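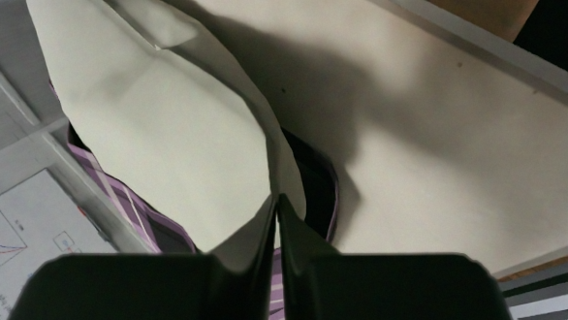 Gripper fingertips and the cream sheet, Steltier simulator

Pratby Robotics Club
Minutes, February 2026 meeting
Room: Baxter Hall, the lab at the end with the bad radiator
Minutes taken by me, Khalil Tarawneh (secretary again, since I lost the draw again)

Getting started

We started a little late, what with the door code having changed over break and half of us standing in the hallway trying the old one. Good turnout once we were in! A few new faces from the intro class, so we went around and did names. If I spelled yours wrong on the sign-in sheet, please fix it yourself next time, in pen.

Last meeting's minutes were approved with one correction. I wrote that the build group had finished the cable covers. They had finished one cable cover. Sorry, build group.

Soft materials project

This took up most of the evening, so bear with me.

The sim group is still on the picking task in Steltier, with the two-finger gripper and the soft stuff: the cream sheet, the purple striped fabric, all of it. They ran 500 attempts over the past couple of weeks and the arm ended up holding the sheet in 400 of them. We all clapped, and then somebody from the back asked what "holding" meant, and that was a really fair question and we spent ages on it.

Right now the script calls it a success if the sheet is off the surface when the timer stops. It doesn't check where the gripper has hold of it, or whether something else got pinched along with it. The sim group went through a pile of the good runs by eye and quite a few of them were, in my opinion, pretty ugly. There's one where the arm drags everything halfway across the surface and then lifts it by a corner like a dead fish. Technically a pass!

So we talked about what a better rule would be. Ideas that came up:

Only count a run if the sheet comes up without the layer behind it. Most people liked this one. The catch is that the layers sit very close together, and from the gripper's side it's hard to tell a dark gap from a shadow.

Count it if the sheet gets set down inside the target zone. Simple to check, but it brings in the whole placing half of the task and we haven't touched that yet.

Have a person score each run from one to five. I said I'd rather eat the radiator.

We voted and went with the first one. The sim group will rewrite the check and rerun the same starts so we can compare like with like. I fully expect the number to drop and I'd like it in the minutes that this is fine and no one should panic.

Other sim things, in no special order:

The fingertips. In Steltier they're blocky bodies narrowing to wedge tips, and our printed ones have much rounder ends. The build group wants to reprint to match the model, the sim group offered to change the model to match the prints, and everybody was so polite about it that we got nowhere. I'm putting it on next time's agenda. Come with an opinion.

Friction. It's set to one value for everything, fabric and sheet alike. It has been like that since the fall and we all forgot. The sim group will split it up.

Speed. Runs crawl whenever the soft parts fold over on themselves. One of the new people (great first meeting, by the way) suggested a coarser mesh for the parts the gripper never gets near. We're going to try it on a copy first. A COPY. Please don't edit the shared file, we all remember what happened to the shared file.

Prinetti Challenge

We're in! The Prinetti entry went through and we have a confirmed spot in the student division. The rules say a team can bring 4 people into the pit area at once, and everyone else can watch from the stands and yell. We haven't picked the pit crew yet. I'd like it to be whoever puts in the bench time between now and then, and there was general nodding at that, though I did notice some of the nodders had their coats on already.

There was a question about whether the simulation section is scored separately from the hardware section. I read the rules out loud and we had two different readings by the time I finished the paragraph, so I'm going to email Prinetti and ask. If anybody has other rules questions, send them to me first and I'll put them all in the same message.

We also need a poster. A poster with words on it this year, please, big enough to read from the aisle.

Hardware bench

The arm is back together. The wrist joint still clicks when it turns toward the window side. It's the same click as before, only quieter, and the build group thinks it's a loose set screw. They'll take it apart again and use thread locker this time.

The good hex keys are missing. If they're in your backpack, just put them back in the drawer and we'll say no more.

Intro class

Happy to report that the intro class wants to keep using our bench for its last project, and we said yes. They'll get the small gripper and we'll keep the big one set up for Prinetti practice. Anyone free to help the beginners with wiring should tell me, I'm making a list and so far the list is me.

To do

Sim group: new success check, rerun, separate friction values, try the coarse mesh on a copy.
Build group: wrist joint, rest of the cable covers.
Khalil: email Prinetti, get the new door code sent out to everybody.
Everyone: think about fingertips, look for the hex keys.
Poster: still open, talk to me.

Any other business

Somebody asked about club shirts. We ran out of time, and the custodian wanted the room, so shirts are carried over to next meeting. We packed up and left the radiator clanking.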